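Frage: Rechnung vom Reparaturdienst viel höher als Kostenvoranschlag, muss ich das zahlen?

Gefragt von Deolinda Loureiro am 4. Januar 2025
Kategorie: Verbraucher und Verträge

Guten Tag an alle, ich habe meinen Computer zu einer kleinen Werkstatt in Stivport gebracht, weil er immer ausging. Der Mann hat mir einen Kostenvoranschlag geschrieben über 269 Euro. Ich habe unterschrieben. Nach zwei Wochen bekomme ich die Rechnung und da steht 345 Euro. Angerufen hat mich keiner. Auf dem Voranschlag steht nichts von "verbindlich" oder "unverbindlich". Muss ich die Differenz bezahlen? Und darf er den Computer behalten, bis ich zahle? Entschuldigung für mein Deutsch, ich hoffe man versteht alles.

2 Antworten

Antwort von Kevin Ó Ceallaigh

Zahl einfach 269 und fertig. Bei mir hat die Werkstatt dann nie wieder geschrieben. War allerdings ein Fahrrad.

Antwort von Yoon-hee Seo (vom Fragesteller als hilfreich markiert)

Liebe Deolinda, ich bin keine Juristin, aber ich hatte im März einen ähnlichen Fall mit einer Waschmaschine und habe mich damals in der Beratungsstelle erkundigt. Ein Kostenvoranschlag ist normalerweise unverbindlich, wenn nichts anderes vereinbart ist. Eine kleine Überschreitung muss man dann meistens hinnehmen. Im Gesetz (§ 649 BGB) geht es um die "wesentliche" Überschreitung, und eine feste Zahl steht dort nicht. Oft liest man von 15 bis 20 Prozent. Bei dir sind es mehr als 28 Prozent, also wohl wesentlich. Der Unternehmer hätte dir das unverzüglich anzeigen müssen, damit du noch kündigen kannst.

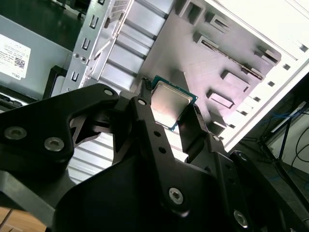 Wichtig ist auch, was genau im Voranschlag steht und was auf der Rechnung. Schreibe der Werkstatt und bitte um eine Aufstellung, getrennt nach Material und Arbeitszeit. Wenn zum Beispiel der Prozessor aus dem offenen Gehäuse genommen wird, ist das Arbeitszeit, ein neuer Prozessor dagegen ist Material, und diese zwei Sachen dürfen nicht in einer Zeile "Reparatur pauschal" verschwinden. Frage auch, wann man die höheren Kosten bemerkt hat.

Zum Behalten: Die Werkstatt hat ein Pfandrecht an dem Gerät, solange die berechtigte Forderung offen ist. Wenn du den Computer schnell brauchst, kannst du alles zahlen und auf die Überweisung "unter Vorbehalt" schreiben. Danach streitest du um die 76 Euro.

Kommentar von Deolinda Loureiro: Vielen Dank Yoon-hee! Ich schreibe heute noch den Brief.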